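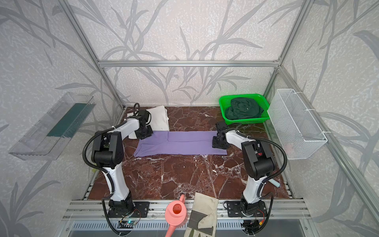 Review: Litar two-arm folding cell, after a few weeks on the floor

Posted 7 July 2021 by Sohail Shaikh

I run the day shift at Hollis, a contract laundry that does residents' clothing for aged care homes. Sheets and towels went through a flatwork ironer and folder years ago. Personal clothing never did. Every item is a different size and a different fabric, and it has always been folded by hand at the end benches.

We have had a Litar cell on trial at the last bench. It is two arms on a front rail, with a table behind them and walls on the other three sides. It does T-shirts, light knit tops and small flat pieces. We don't give it trousers, dresses or anything with a zip.

Setting up

Installation took most of a day. The cell needs its own circuit and a level floor, and ours wasn't level, so add the cost of someone to sort that out. The software comes from a separate company, Zuvon, and you deal with two support desks. Zuvon answered the phone. Litar wanted everything by email.

Training for operators was a single morning. Myfanwy Samuel, who has folded here longer than I have worked here, had it running by lunch. The start, pause and reset controls are simple. The fault messages are not, and we ended up writing our own list and taping it to the post.
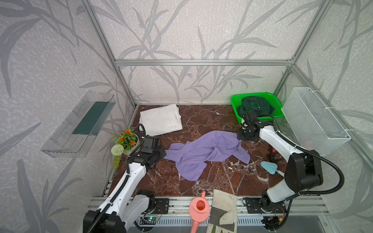 A person puts the garment on the table, steps back and presses start. The arms find an edge, pull the cloth straight and make the folds. A plain tee that goes down fairly flat is the easy case. If it goes down in a heap the arms can spend a long time picking and dropping before they get hold of a useful corner, and we now pause it and straighten the thing ourselves once it has tried a few times.

How it folds

When it works the fold is good. You get a long, even strip first and then the short folds, and the stack sits square in the trolley. It is slower than a person. Myfanwy can do several tops while it does one, and she doesn't need to be reset.

Over the trial we put 1,412 pieces through and had to refold 441 of them by hand. That is too many for me to call it finished. Most of the refolds were long sleeves or thin stretchy knits where a layer slid out from underneath. Thick cotton was much better. An update in the third week helped with sleeves a bit, though it also made the arms more cautious and added time to every piece. 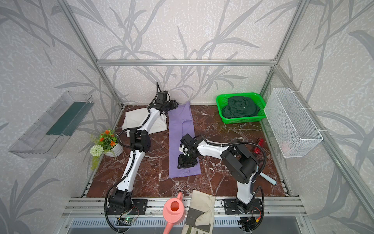 The other weak spot is inspection. A person folding a shirt is also looking at it. They spot the missing button, the name label coming off, the mark that needs to go back through the wash. The cell folds a stained top as neatly as a clean one. We had two homes ring up in the first fortnight about items that should have been pulled, and since then everything gets checked under the lamp before it goes on the table. That check takes time, and it should be counted in any quote you are given.

What changed for staff

I was asked this more than anything else at the shift meeting. No hours have been cut, and management has put that in writing until the end of August. I'd like a longer date than that and have said so.

The job at that bench is different, though. It used to be standing and folding for a full shift, with the shoulder and wrist trouble that goes along with it. Now it is loading, checking, watching and clearing faults. Two of our people prefer it. One asked to go back to the hand benches after four days because she found the waiting worse than the folding. We rotate everybody through in two-hour turns, and I'd recommend that to any site.

It has also cut into the talk. The benches face each other and the cell doesn't, so whoever is on it has their back to the room. We are going to turn it when the electrician comes.

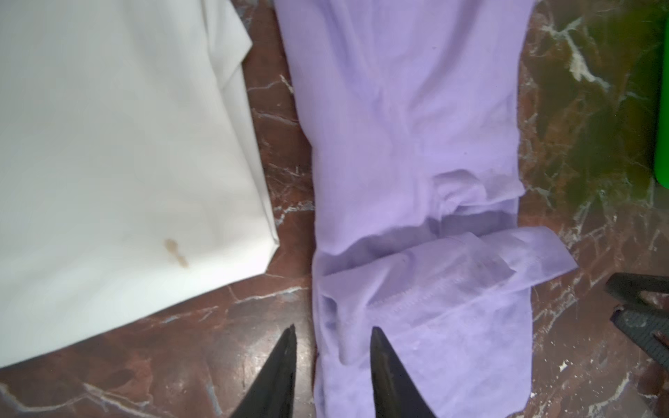

Cleaning is easy enough. Lint gathers on the gripper fingers and they need a wipe at each break. The table wipes down with a damp cloth. Keep an eye on the cable conduits too – the clips on ours worked loose and had to be replaced.

Would I buy it?

At the price we were quoted, no. On a lease, maybe, if your work is mostly tees and you have someone patient to run it. We also looked at the Skalix folder, which is quicker but wants every garment clipped in by hand, and that puts the strain straight back on the wrists.

Good: tidy folds on cotton, easy to learn, less repetitive arm work.

Not so good: slow, poor on thin knits, fault messages, no stain checking, two support desks.

Three out of five. We have it for another month and I'll update this if the sleeves improve.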